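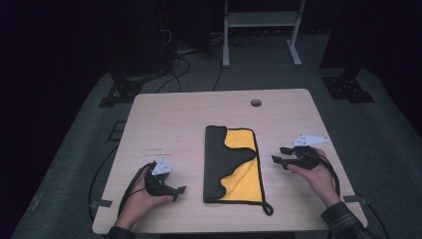 Posted by Declan Stockdale and Shirley Parsons | Last updated February 20, 2019 | README, Cavby cloth folding set

Cavby: handheld gripper demonstrations of cloth folding

Summary

Cavby is a set of 3,000 recorded demonstrations of cloth folding, made by laundry staff at Praltwood using a pair of handheld grippers. It was collected to train the folding cell that Praltwood is installing on its small-goods line. The people who recorded the demonstrations are the people who fold on that line now. This file covers what is in the set, how it was made, and what was agreed with the operators about its use.

Background

Praltwood washes and folds reusable cleaning cloths for offices, clinics and hotels. Washing and drying have been machine work for years. Folding has not. Flatwork machines on the sheet line do not handle small cloths well, because the cloths arrive in mixed stacks with hanging loops, bound edges and two-colored faces. Before the project, every cloth was folded by hand at standing tables.

The cell under installation is two arms over one table, running the Jillasance controller. It is meant to take the plain repeat work. Sorting, stain checks and rejects stay with staff.

Contents

Episodes: 3,000
Operators: 40
Cloth items: 206, each with its own item number
Fold types: 3 (half, third, long third)
Grippers: two per episode, one in each hand

An episode starts with the cloth on the table and the grippers open. It ends when the operator releases the cloth and moves both grippers clear. Episodes that were abandoned partway are kept and carry the status value "stopped". Do not drop them without checking; several users of the first release filtered them out and then had no examples of recovery from a bad grasp.

Directory layout

episodes/ one folder per episode
items/ item sheet: size, color, edge type, loop yes or no
operators/ operator codes and handedness
splits/ train, validation and test lists
notes/ free-text remarks by session

Operator codes are random. The table linking codes to names is held by Shirley Parsons and is not distributed.

Recording setup

The table is light wood with a square top. The operator stands at the front edge and holds one black gripper in each hand. Each gripper has a white angular plate on top, printed with small black square markers, and the position of the gripper is computed from these. Sleeves or cloth covering a plate will break tracking. Lost tracking is flagged per time step in the field track_ok.

Both grippers are cabled. Operators reported in the first week that the cables pulled at the wrist on wide moves, and session length was cut as a result. Cables cross the table edge in many episodes and should not be treated as part of the cloth in segmentation.

Lighting covers the work area only. The background is dark in the upper part of the view and is not useful for localization.

Item notes

Two-tone microfiber cloths are the hardest group. With a black face and a yellow face, a folded cloth shows a color boundary wherever one layer lies over another, and that boundary may be curved. Early models took this boundary for the cloth edge and grasped there. The item sheet field two_face marks these cloths. Loops are also marked. A loop lying out on the tabletop is a valid part of the item and the fold is not scored down for it.

Scoring

Each episode was scored by a second operator, using the shop's existing fold standard. Scores are pass, refold or reject. The scorer did not see the operator code. Where the scorer and the shift lead disagreed, both values are kept.

Staff participation and terms

The following was agreed in writing before recording started, and anyone using Cavby is asked to keep to it.

1. Recording was paid at the normal hourly rate and counted as shift time.
2. Operators could decline or stop without giving a reason. Their episodes are removed on request.
3. Episode duration may not be used to rate or rank individual operators. Timestamps in this release are relative to the episode start.
4. Faces and voices are not included.
5. Operators who recorded have first choice of the cell attendant training.

What changes on the line

Attendants load the cell, clear misgrasps and pull samples for inspection. This work involves less repeated wrist motion than hand folding and more standing and watching. Several operators have said they prefer folding. The rotation in use at present moves each person between the cell and the sorting bench within a shift, and it will be reviewed in May.

Two skills are at risk of being lost from the floor: folding unusual items at speed, and training new folders. Praltwood is keeping one hand table open for both. The hand table also supplies new demonstrations when an item is added to the catalog.

Known limitations

Left-handed operators are few. Models trained on the full set tend to lead with the right gripper.

The handheld grippers give the operator some feel for the cloth through the handle. The arms have no matching sensor, and this contact information is not recorded.

Wet and torn cloths are not included. The cell should not be given either.

Marker plates differ slightly between the two gripper pairs used. Calibration files are stored per session, so load the one that belongs to the session.

Changes in this release

Item numbers corrected for the edge-bound cloths. Test split rebuilt so that no item appears in both train and test. Session notes by Haque, the integration contractor, added under notes/.

Contacts

Data format and calibration: Declan Stockdale
Operator terms, removals and rotation schedule: Shirley Parsons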